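Valise rigide noire, la poignée latérale reste sortie, je répare ou je rends ?

Posée par berilb, le 3 mars 2018
Rubrique : Bagages et voyage
532 vues, 2 réponses

Bonjour à tous,

Voilà mon souci. J'ai une grande valise rigide noire achetée en juillet dernier chez Taşdemir (la boutique, pas le site). Payée 167 euros, donc pas donnée. Servi 4 fois, toujours en soute. Depuis le dernier vol la poignée sur le côté ne se rabat plus complètement, elle dépasse tout le temps. Elle tient quand on tire dessus, ça oui, mais il y a du jeu et un petit clac quand on soulève.

J'ai appelé la boutique, on me dit que c'est la compagnie qui a cassé donc pas la garantie. La compagnie me dit qu'il fallait déclarer avant de sortir de l'aéroport. Bref personne n'est responsable, classique.

Mes questions :
est-ce que ça se répare soi même, une poignée comme ça ? il faut ouvrir la doublure ?
est-ce que je risque un refus en soute si ça dépasse ?
et la garantie, ils ont le droit de répondre ça ?

Je repars bientôt, pas envie d'en racheter une. Merci d'avance.

Beril Bilgin

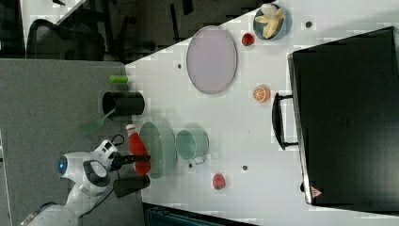
Valise à plat sur la table, poignée côté gauche.

Précision : pas de roulette abîmée, rien de fendu, la fermeture marche bien. Juste la poignée.

Réponse de Esi Kwofie (meilleure réponse, 11 votes)

Bonjour. J'ai fait la réparation sur deux valises, une Wultach et une Satside, c'est presque toujours le même montage.

Oui il faut passer par la doublure. Sur la plupart il y a un zip à l'intérieur, le long du bord, parfois bien caché sous un galon. Ouvrir, décoller doucement la mousse s'il y en a. Derrière la poignée on tombe sur une plaque avec des vis cruciformes. Si c'est des rivets c'est plus embêtant, voir plus bas.

Dévisser, sortir la poignée. Regarder le ressort et l'axe. En général le ressort est sorti de son logement ou l'axe est tordu. Ressort : on le remet à la pince, fini. Axe tordu : ça se redresse mais ça tient pas longtemps, mieux vaut changer la poignée complète. Mesurer l'entraxe des vis AVANT de commander, je me suis fait avoir la première fois, 5 mm d'écart et rien ne rentrait.

Revisser sans forcer, la coque est en plastique et le filetage part vite. Une goutte de frein filet faible si vous en avez.

Avec des rivets : il faut percer. Faisable mais si vous n'avez jamais fait, un cordonnier vous prend une vingtaine d'euros. Certains refusent les coques rigides, appeler avant.

Pour la soute, jamais eu de refus pour une poignée qui dépasse. Par contre elle peut s'accrocher sur les tapis et là elle s'arrache pour de bon. Un tour de sangle par dessus en attendant.

Pour la garantie, redemandez par écrit. C'est pas la même chose que la garantie commerciale du magasin, il y a aussi la garantie légale de conformité, deux ans. Au téléphone ils disent non à tout le monde.

Réponse de bodham_dépôt

chez Bodham ils vendent des poignées au détail, rayon bagagerie, j'en ai pris une l'an dernier. pas tres cher. apres faut que ca soit la bonne taille

Commentaire de berilb

Merci Esi ! Trouvé le zip, il était sous le galon effectivement. C'est des vis. Le ressort était sorti d'un coté, je l'ai remis, ça se rabat à nouveau mais un peu mou. J'ai écrit à la boutique quand même, avec accusé de réception. Je vous dis s'ils répondent.

Commentaire de Esi Kwofie

Si c'est mou changez-le quand vous pourrez, il va ressortir. Et gardez une copie du courrier.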